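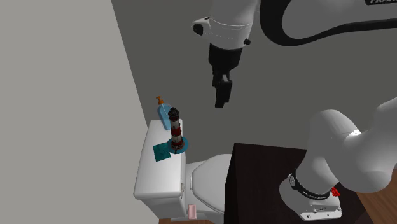
Week 5: comparing grippers in simulation

Welcome back, everyone, and thank you to those who stayed so late last time wrestling with the installer (it does get easier, I promise!). This week we leave the suction cup alone and give the two-finger parallel gripper a proper go, using the bathroom world that Wenjie Dong built for us at Stavville.

The task is the tank-top one. Your arm begins with its fingers nearly shut and nothing between them, and you have to pick up the soap dispenser, then the lighthouse, then the little teal cloth. Do try them in that order, even if the cloth tempts you first. The dispenser is rounded, so think about how squarely the fingers meet it, and with the lighthouse you'll want to decide whether to go for the slender tower or have a try at the blue plate underneath.

Run each object 100 times with the Rolton controller and 100 times with the Tan one, keeping the same random seeds for both. Cap every attempt at 2000 steps. My own laptop gets through a full set in around 166 minutes, so please start before supper!

Write down the closing width, the approach angle and where the object ended up. Shirley Vachon has put a blank log sheet in the Skurnthorpe folder, and she's happy to look over half-finished ones.

Reading for next week: chapter on contact and friction, first half only.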